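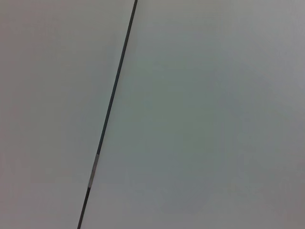 Comparing Two Wrist Cameras Before a Pick Test

Updated Aug 5, 2025

These steps cover comparing the Jallano and Durnent wrist cameras on a robotic hand, using a soft ball and a basket as the test task. Set aside an afternoon. You need both cameras, one head camera, and the Thygesen controller with logging turned on.

Step 1. Park the arm with the wrist camera pointed at a plain wall. A joint between two panels gives you one hard edge to judge focus by. Lock exposure and white balance before you record anything. If you leave them on auto, pale walls drift toward pink or green and the two cameras can't be compared.

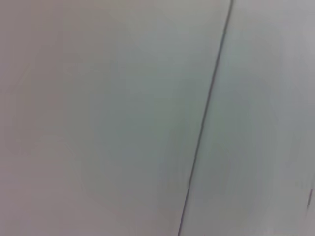

Move the wrist a little between shots and save 12 stills per camera. Keep the room lights the same for both. Look at the dark line first, then at the flat areas on each side for blotches and color shifts.

Step 2. Set up the table. Put the ball on the left and the basket on the right, with open table between them. Close the hand on the ball at low force and hold for 8 seconds before moving. Check the head camera view: you want the fingertips, the ball and the whole basket rim in it.

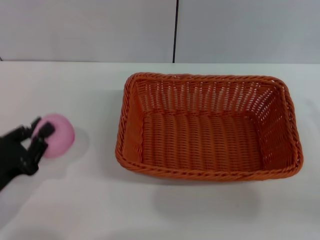

Mila wrote in the comments that a soft ball hides a weak grip, and that she runs the same task again with a hard one before trusting any numbers. It's a fair point, and the steps are the same either way.

Step 3. Run the pick and place 114 times per camera. Change only the camera between sets. Save the wrist stream and the head stream under the same run number.

Step 4. Repeat the wall stills at the end of each set, from the same parked pose.
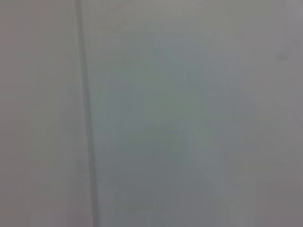 Small spots and soft gray patches can come from the wall or from the lens. Wipe the lens, shoot again, and see if they stay put. If the line has gone softer than in your first stills, check the 2 mounting screws and the focus ring.

The result tables from our November runs will be added to this page.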